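Skadum planner support
Ticket 909: Descend pose rejected over the feeder, accepted over the bin
Status: Solved
Component: Planning scene, simulation bridge
Opened by: Madhu Lodhi
Assigned to: Harish Shukla

Madhu Lodhi wrote:

Hello all, and thank you for the quick help with my last one, which has been running happily ever since. I'm afraid I have another.

We are setting up the Garnia cell in simulation before we let anyone near the real arm. The task is a simple one on paper: take a small cup from the round feeder, lift, swing across, put it down in the blue bin, go round again. Since we moved to the April build, the planner refuses nearly every descend pose over the feeder. The approach pose is fine. The moment I ask for the last stretch downwards I get "goal state in collision: gripper_finger_left, feeder_body" and it gives up. Over the bin, with the very same gripper and the very same code, it goes down without a murmur.

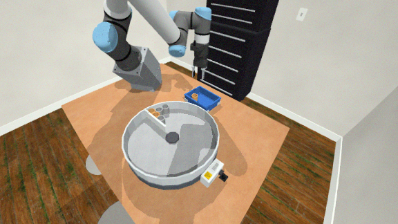 I have tried the obvious things, and a few silly ones as well. I restarted the bridge, cleared the planning scene and loaded it again, and raised the planning time from 200 ms to 700 ms, which only meant waiting longer for the same answer. I also swapped the sampler, more in hope than anything. The grasp poses come from our own perception node and they look sensible to me when I draw them as little axes, sitting neatly on top of the cups.

My scene file and the log are attached. Do shout if you need the perception output too, it's rather large.

Harish Shukla wrote:

Hello Madhu, lovely clear report, thank you. The sampler and the time limit won't come into it, I'm fairly sure, as the goal is thrown out before any planning starts. Could you do two things for me when you have a minute?

1. Run scene_dump with the --shapes option and paste the lines for feeder_body and bin_body.
2. Turn off collision checking between the fingers and feeder_body only, and tell me whether the descend plans. Please do this in simulation only and put it back afterwards!

Madhu Lodhi wrote:

Both done, and the second one is put back, I promise.

feeder_body type: convex_hull source: feeder.obj vertices: 2,000
bin_body type: box_set source: bin.yaml

With the check off, it plans straight away and the arm goes down into the feeder exactly as I'd like. So the pose itself can be reached, and it is only the collision shape that objects.

Harish Shukla wrote:

There we are then. Your feeder is being loaded as a convex hull, and a hull of a bowl is a bowl with a lid on. As far as the planner is concerned the whole inside is solid right up to the rim, so any finger that dips below the rim is inside the feeder. The bin was written by hand as a set of boxes (a floor and the sides), so its opening is still an opening.

As to why it changed, I had to ask Zakhar, who looks after the importer. In the April build any mesh without an explicit shape setting falls back to a hull, where it used to be kept as triangles. It was meant to make checking faster and it does, but it ought to have printed a warning and it doesn't.

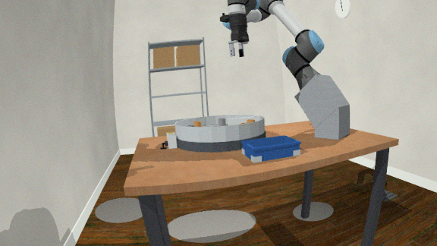
You have two ways round it. The quick one is to add "shape: mesh" under feeder_body in the scene file, which gives you back the old behaviour. The nicer one is to let Bisht split the mesh into convex pieces and load those. It takes a little while the first time, but the result is cached, and the checks are a good deal quicker than with raw triangles. I'd start with the quick one to be certain we've found the culprit. Whichever you choose, look at the collision view and not the ordinary one, as the ordinary view draws the pretty mesh and will happily show you a hollow bowl that the planner doesn't have.

Madhu Lodhi wrote:

Oh, I feel a bit daft, I had been staring at the ordinary view all morning! In the collision view it is a solid drum, plain as anything.

"shape: mesh" works, and the descend plans every time I ask. I then ran the Bisht split, and that works too, except that one piece bulges inwards next to the partition, so the cups nearest to it are still refused. Is there a setting for that?

Harish Shukla wrote:

Yes, lower max_concavity to 0.002 and delete the cached pieces before you run it again, otherwise it will quietly give you the old ones. Thin walls always need a smaller value than you'd think.

Madhu Lodhi wrote:

Perfect, that has cured it, including the cups by the partition. Thank you both, and please pass my thanks on to Zakhar. Happy for this to be closed.

Harish Shukla changed status to Solved.
Harish Shukla linked a new ticket: Importer should warn when falling back to convex hull (assigned to Zakhar Tymoshchuk).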